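4.2 Recording a demonstration with the Pullance hand grippers

Read section 4.1 (charging and pairing) first. The operator holds one gripper in each hand and performs the task directly. The Breteo recorder stores both gripper streams and the head view as one episode.
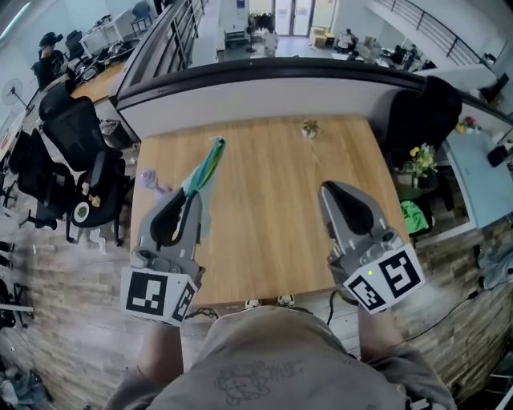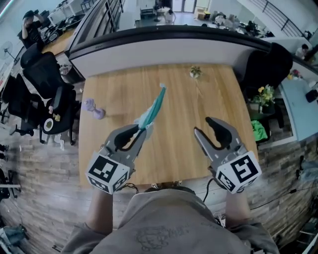
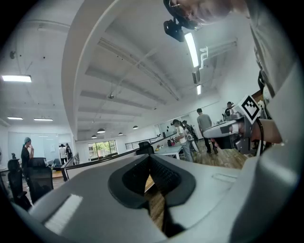
Figure 4-3. Table dusting task. First and second images: head view, duster in the left gripper. Third image: view from a gripper.

1. Place the task objects on the table. Leave the rest of the surface clear.

2. Route both gripper cables so that they do not cross in front of the operator.

3. Start the recorder and hold both grippers still for 2 seconds.

4. Pick up the duster with the left gripper. Keep the right gripper open unless the task sheet calls for it.

5. Dust the table in slow, even strokes. Keep the marker cubes turned toward the head camera – an episode with a marker hidden for more than 19 frames in a row is flagged.

6. Put the duster down, open both grippers and stop the recorder.

Note: People moving in the background do not affect marker tracking. Do not pause the recording for them.

CAUTION: Do not pull a gripper by its cable. Keep fingers out of the jaw while the trigger is pressed.

A standard set is 80 episodes per operator. Change the object positions between episodes as listed on the task sheet. For flagged episodes, see section 4.5.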